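Chapter 7
When the Plan Meets the Cable

7.1 A box, a cable, a table

By the time most readers reach this chapter they will have a planner that works. It finds a path, avoids the table and returns a tidy list of joint positions, and its author has usually shown it to somebody. The planner has never had to deal with a cable.

Cables are where the comfortable assumptions of Chapters 3 to 6 go to be humiliated. A rigid block has six numbers to its name: three for where it is and three for which way it is facing. Know those and you know the block. A cable has as many numbers as you have patience for, and it changes them when touched. The model used by the Floltix planner cuts the cable into short straight links and keeps a joint angle for each, which gives 1,440 values for a single cable at its finest setting. Nobody at the Jiltumstead lab has ever used the finest setting twice.

The task that runs through this chapter is easily stated. There is a coiled cable in an open cardboard box on a table. Close the gripper on it, lift it clear of the box, and do so without bringing the box along too.
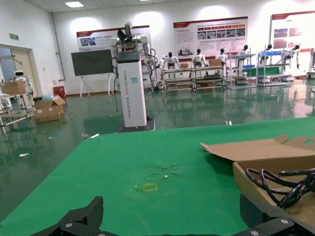
7.2 What the wrist camera knows

Our perception module, Obura, takes one colour image from the wrist and returns a mask: these pixels are cable, those are not. It was written for black cables against pale cardboard, and in those conditions it does well. Its authors then gave it to a robot with black fingers.

There are two ways out. The first is to teach the network the difference, which takes labelled images and a good deal of tea. The second is to notice that the controller already knows where the fingers are, because it put them there. Project the finger model into the image using the current joint readings, paint over those pixels, and let Obura look at what remains. We do the second. It fails when the hand-eye calibration has drifted, and it fails in an instructive way: a thin sliver of finger survives along one side and is reported, with great confidence, as a short piece of cable.

Loops bring a further difficulty. Where one strand passes over another, the mask shows a crossing but does not say which strand is on top. Glossy sheathing makes matters worse, since a highlight can break one strand into two. Obura joins the broken ends if they point at each other within 12 degrees. The number was chosen by trying others.

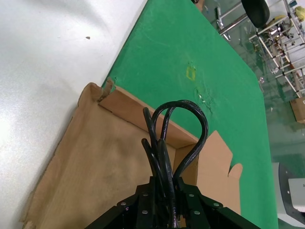

Figure 7.2 Cable loops above the gripper housing, with the open box beneath.

7.3 Choosing where to close

Given a mask, the planner must pick a grasp. Early versions picked the centre of the mask, a sensible rule for a potato. The centre of a coil is very often a hole.

The present version scores candidate points along the visible strands. A point gains marks for standing high above the floor of the box and loses them for being near a wall or flap. Flaps deserve more respect than they get. The planner treats each one as a flat plate at a fixed angle, and cardboard has not agreed to this. Flaps lean, tear and spring back. We therefore grow each plate by a margin of 2 centimetres before planning, and accept that some perfectly good grasps close to the wall will be thrown away.

The approach direction is settled next. Coming straight down is the easiest to plan, but a loop standing on its edge offers a better hold if the fingers close across it. The planner tries both and keeps whichever leaves more clearance for the wrist. If neither leaves any, it returns an empty list. An empty list is a valid answer, and your code should be able to receive one without falling over.

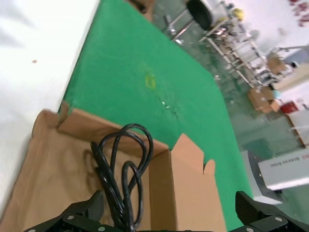 Narora, commenting on the draft of this section, objected that an empty list tells the caller nothing: was the cable out of reach, was it missing from the mask, or did the planner simply run out of time? The objection is fair. From the next release each failure carries a reason code, and Exercise 7.4 asks you to write the part that reads it.

7.4 Before you run anything

Load the log supplied with this chapter. It holds 1,813 planning requests, stored in the order they were made, each with its mask, its candidate grasps and the planner's final choice. Replay a few with the collision margin set to zero and compare the chosen points with the originals. Then put the margin back.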